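Handout 2 – saving targets, and why a number beats a wish

Hi all, Paraskevi Kokkinos here. I promised I'd write up what we covered before the break, plus the bit I rushed through at the end (sorry, I talk too much about pensions!).

We started with the question I ask every group: what are you saving for, and by when? Most of you said "retirement" or "a cushion", and those are fine places to begin, but you can't check your progress against a cushion. So give it an amount and an end date. If you put away 600 a month for 23 months you know what you'll have before interest – multiply it out now, please, and write the total in the margin.
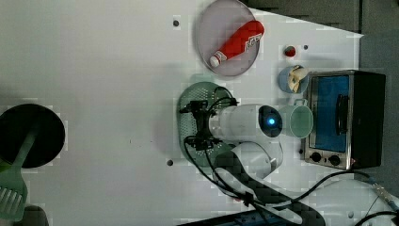 *Fig. 1. Bottle on a plate, bowl to the right.*

## Fixed first, flexible second

Danuta Brzozowska's worksheet splits your spending into two columns. Rent, insurance and loan payments go on the left. Groceries, eating out and all the little stuff go on the right. Fill in the left one from your bank statements and don't guess (I guessed mine the first time and missed an old subscription costing me 118 a year).

Whatever is left after both columns is what you can save. If it comes out negative, go back to the right-hand column before you touch the target date.

## The Galang case

Remember the couple in the Galang case? They had one account at Ivska and another at Trusetti, and neither of them knew what the other was paying in fees. Their target was sensible, but they'd never added the two accounts together – so they thought they were way behind. Things to look at again:

- which fees are charged on the balance and which are flat
- what happens to the end date if they stop paying in for a year
- whether they'd pick the same risk level for both accounts

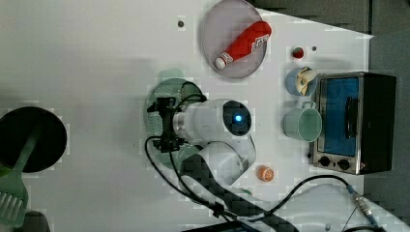
*Fig. 2. White arm with a black gripper, over a round perforated plate.*

## For next time

Bring your own two columns, filled in. You don't have to show them to anyone. Read the Zeltusik fee sheet as well, especially the part on exit charges, and mark any line you'd want to ask an adviser about. We'll turn those into a list of questions and try them out in pairs.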